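Narkelix Deck Cadet Programme – Frequently Asked Questions

Updated February 2021

14 shares | 3 comments

Who can apply?
Anyone who has finished secondary school and holds a valid medical certificate for work at sea. You need good English, because all orders on the bridge are given in English.

How long is the training?
The course takes 3 years. It is divided between the classroom in Brandão and periods on board. Each period at sea lasts 6 months, and your days on board must be written in your record book and signed by the master.

What does it cost?
The fee is 3230 euros per year. Uniform and safety shoes are included, but travel to the ship is not – please keep some money for this.

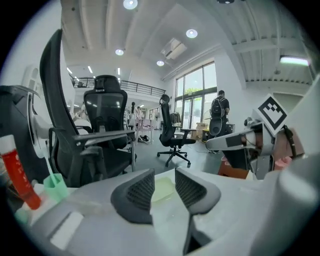

Can I choose my ship?
Cadets are placed by our training office, which looks at the free berths on Brotico and Zarnov vessels. You may write a preference in your form, and we try to respect it.

How many places are there?
We accept 20 cadets each year. The course begins in June.

I was an engine rating before. Does my sea time count?
Engine time does not count for the deck certificate. It can still help you in the interview, so please mention it.

Who do I contact if my documents are late?
Write to Sérgio Matos at the training office before the closing date. He can give a short extension for the medical certificate only.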